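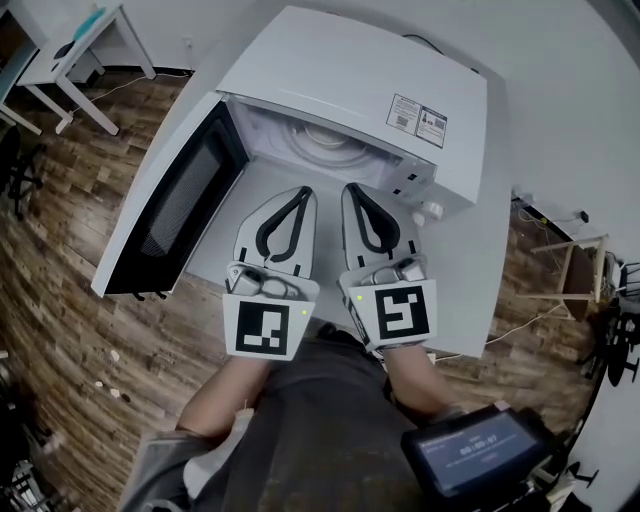

Ticket: Microwave in the back room, turntable knocking and door not closing flush
Opened by: Eilidh Gillies
Assigned to: Ravindran Raju
Priority: Low
Status: Closed

Eilidh Gillies, 9:40 am
The white microwave in the back room at Nesberg makes a knocking sound when it runs. It knocks once per turn, always at the same point. The door also needs a second push before it will start. I was heating soup for 4 minutes and the middle was still cold when I took it out. Can someone look at it before we order another one?

Ravindran Raju, 10:15 am
Two questions. Does it knock with nothing on the plate? And does the light come on when you open the door?

Eilidh Gillies, 10:32 am
It knocks with or without food. The light comes on. Kirstin says it started after the plate was washed in March, but I wasn't here then.

Ravindran Raju, 1:20 pm
Looked at it. Notes:

Turned the knob to zero and unplugged it at the wall before touching anything inside. The plug is low down on the wall behind the table, so you have to reach past the table to get it.

Took out the plate and the ring under it. There was dried food on the floor of the cavity where the ring runs, and one of the ring's rollers was stiff with grease. Washed both parts in warm water with dish soap, wiped the cavity with a damp cloth and dried everything.

The plate had not been seated on the center coupling. It has to drop down onto it. If you can push the plate sideways with a finger, it is sitting on the ring only, and it will ride up and knock.

Door: crumbs along the bottom of the seal. Cleaned them out with a cotton swab. Hinges feel fine and I found no cracks.

I did not take the cover off and don't plan to.

Kirstin Chisholm, 1:48 pm
I did wash the plate. I put the ring back first and then the plate, but I didn't know it had to click down. Should it be left to dry with the door open?

Ravindran Raju, 1:55 pm
Yes, leave it open after cleaning until the inside is dry. Please keep it unplugged or at zero while it's open.
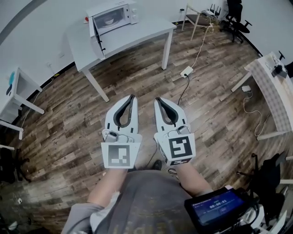
Door open, plate on the turntable.

Ravindran Raju, 2:30 pm
Test with a mug of water, 2 minutes on full power. No knocking. Water came out hot. Ran it again with the mug near the edge of the plate, same result. The door latched on the first push both times.

Fatos Dimitrov, 2:41 pm
Is the table level? It was moved when the room was rearranged.

Ravindran Raju, 2:58 pm
Checked with a small level. It was slightly low at one front leg, so I put a felt pad under it. I also moved the microwave back a little, because the door swings out past the front of the table and people were catching it with their sleeves.

Amr Zerouali, 3:10 pm
Do you still want the Bumeo replacement on the order? I have it on hold.

Ravindran Raju, 3:14 pm
Take it off. If the knock comes back with the plate seated properly, reopen this ticket and I will order a new ring.

Eilidh Gillies, 4:05 pm
Heated lunch leftovers, no noise. OK to close.

Status changed to Closed by Ravindran Raju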